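How do you keep sponsors after the first year?

Posted by Hundance, Jun 21, 2023

Our church group started sponsoring kids at a small children's home overseas last year. In April we had 50 families signed up and I was over the moon. Then the first year ran out and a bunch of them just... didn't renew. No hard feelings, no complaints, they simply stopped. The home counts on that money for school fees and I feel sick about it.

I do the letters and the spreadsheet myself, at night, after my own kids are down. We send a Christmas card and one update in the summer. Is that too little? I don't want to guilt people (I hate getting those envelopes myself!) but I also can't go back to the home and say sorry, we're short again. What has worked for you?

cledik

One update a year is too little, I'd say. We went to four short ones and people started writing back, which never happened before. Mine are maybe half a page. What the kids are eating, who learned to ride the bike, the roof still leaks. I quit trying to make them sound like a brochure and my sister says they're much better now.

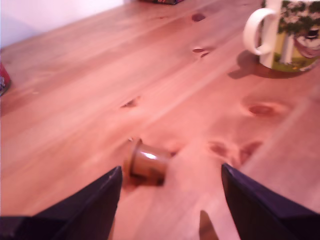

Also, look at how folks are paying. We had everybody mailing a check once a year, and once a year is when they sit down and wonder if they can afford it. Switching to monthly was a pain to set up but we only lost 3 families the next year. And call the ones who dropped off! Two of mine thought they were still signed up. Their card had expired and that was the whole story.

Please be careful with photos and last names in the updates, though. Ask the home what they're comfortable with before you send anything.

fumer

just ask them again. people forget

Verbruggen

I agree with the calling, but I'd add something on the money side. We used to tie every dollar to one particular child, and when a sponsor left, that child's fees were the ones in trouble. Awful. Now it all goes in one pot for the home, and the sponsors still write to a child if they want to. A couple of them grumbled, and I had some long phone calls over it, but they stayed.

We also hold a pancake breakfast every spring just for the cushion. Last one brought in $3,355, and we keep at least $1,000 of it back for months when we come up short. It won't fix your renewals but you'll sleep better. Tell the home the real number too, even when it's bad. They'd much sooner plan around it than find out when school starts.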